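Cakby Opens Its Long-Table Workroom to the Neighborhood

Cakby is opening its workroom to local freelancers, students and small teams this November, and we couldn't be happier to share it! The shared office, run by design studio Humberg, will take bookings for single desks or for the whole room.

"We wanted a place where people can spread out, open a laptop and still have room for lunch," says Mylene Dela Peña, who manages the space. "The long wooden table was the first thing we agreed on. Then came the flowers, and I'm very glad they stayed."

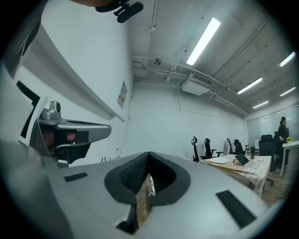
Bookings run in half-day blocks, morning or afternoon, and members can bring up to 2 guests at no extra charge. Bags and coats can be left at the front desk, and the kitchen down the hall is open to everyone (please wash your own cup).

Nanna Laxdal of Humberg planned the layout and spent a good part of the summer trying out chairs. "Tall backs, good headrests, wheels that don't squeak – I got very picky," she says. "People sit here for hours, so I think it was time well spent."

Visitors are welcome to stop by and try a seat before signing up. To book or arrange a visit, ask for Mylene at the Cakby front desk.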